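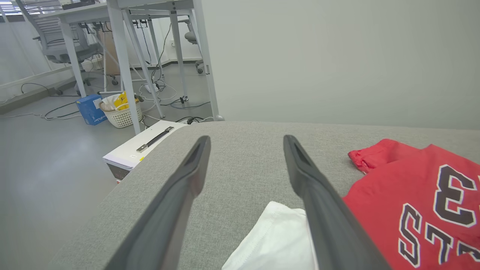
The red shirt, the gray seat, and the state of things on laundry day.

Oct 5, 2018

I own too many T-shirts. I know this because the drawer in the bedroom has stopped closing, and because last April I paid for a second drawer, which has also stopped closing.

The red one with the big navy letters is the main offender. It came from a weekend in Skiltthorpe, where it rained for 2 days and the only shop open past lunch sold fudge and athletic wear. I was not on a team. I have never been on a team. I wear it to paint in, or I would if I painted.

The rule I made for myself is simple: every shirt gets laid out on the gray seat, looked at, and either folded or sent to the Matar Street thrift store. A white one has been next to it in a crumple, which tells you how far I've gotten with the rule. White cotton and I have an understanding. I buy it, I eat soup near it, I buy it again.

The seat, for the record, was supposed to be for sitting. I picked it out for the corner near the desks so guests would have somewhere to go while I finished an email. It has since held coats, mail, a bag of potting soil and most of my summer wardrobe. Guests stand.

I tried one of those folding methods where everything becomes a small upright rectangle. It took me 60 minutes to do one drawer and it looked wonderful until I wanted a shirt. Now I fold in half, then in half again, and press down hard.

As for the floor back there, with the woven basket and the blue box, that's a separate project and I'm not taking questions on it. The basket is where paper goes when I can't decide about it. The box I plan to deal with after the shirts.

So far the thrift pile has one pair of socks in it. The red shirt is staying, at least until I paint something.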